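Reridside Automation Short Course
Session notes: the memory job and the force limit fault
2023-09-19

Right, this is the one I've been promising you since the first week, because it's my own mistake and you may as well get some use out of it!

The job at Tonura sounds simple. Pick a memory module off the fixture, carry it over to an open desktop PC lying on its side, line it up with the slot and push until it seats. We'd set the push limit at 67 newtons and the program ran happily for 20 cycles. On the next one the arm stopped dead, halfway down, with a protective stop on the pendant and a module sitting crooked in the slot.

The arm at the open tower, with the fixture plate on the table to the left:

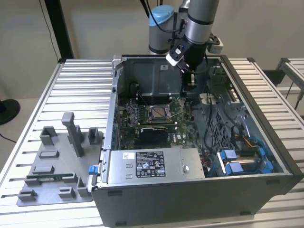
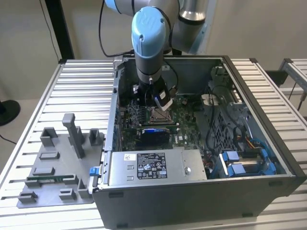

So what went wrong? I blamed the gripper first (everybody does) and spent a good while swapping finger pads. The log had the answer all along. The force reading had been creeping up from cycle to cycle, and the zero had never been reset. I'd written the zeroing step into the start of the program and left it out of the loop - a silly slip, and a very common one.

There was a second fault hiding behind the first. After the stop I pressed resume, and the arm carried on pushing from where it was. Please don't do that. A crooked module can crack the slot, and your hand may well be in the case by then, trying to straighten it.

What we changed:

Zero the force sensor before every insertion, arm still, 300 ms wait.
Approach speed for the last stretch down to 15 mm/s.
After any protective stop, no resume. Back out straight up by hand guiding, then restart from home.

The Morikawa group will have the log file for the practical, the Zistaven group gets the old program. Find the missing line and bring me your fix - on paper is fine, and do write down where you'd stand while testing it.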